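In praise of keeping things going

By Femke Dewulf
February

14 comments | 3,234 shares

My grandmother had a drawer for string, and another for buttons, and a tin on the landing full of fuses that fitted nothing in the house. We used to tease her about it something dreadful. I'm past fifty now and I have the drawer, the tin and a shelf in the garage besides, and I've come round to thinking she had the right idea all along (sorry, Gran!).

When our kettle went in the autumn, the shop told me kindly that it would be cheaper to buy a new one. It was, too, by a few pounds, and that seems to me a very odd way to have arranged the world.
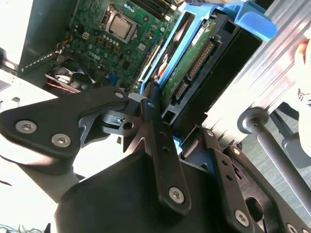
What I should like is for mending to be taught at school again, alongside the fractions and the French. I don't mean everybody must solder. I mean that a child of twelve should have had the lid off something, whether it's a sewing machine or an old Dell with its green board and all those tiny parts on show, and should have come away feeling that the insides of things are a place you're allowed to go. My friend Bindu Kartha thinks I'm being romantic, and that most people would sooner have their Saturday mornings back, and she may well be right about the mornings.

Still, I'd put up with a good deal of grumbling for it. I took the kettle apart in the end, with the plug out and a cup of tea from the saucepan beside me, and I've yet to find where the last screw goes.

Share this | Leave a comment

More in Opinion
Why I still write letters, by Hertta Ahonen
The bus that comes when it likes, by Nandini Annamalai
A kind word for the small garden, by Manikandan Kandasamy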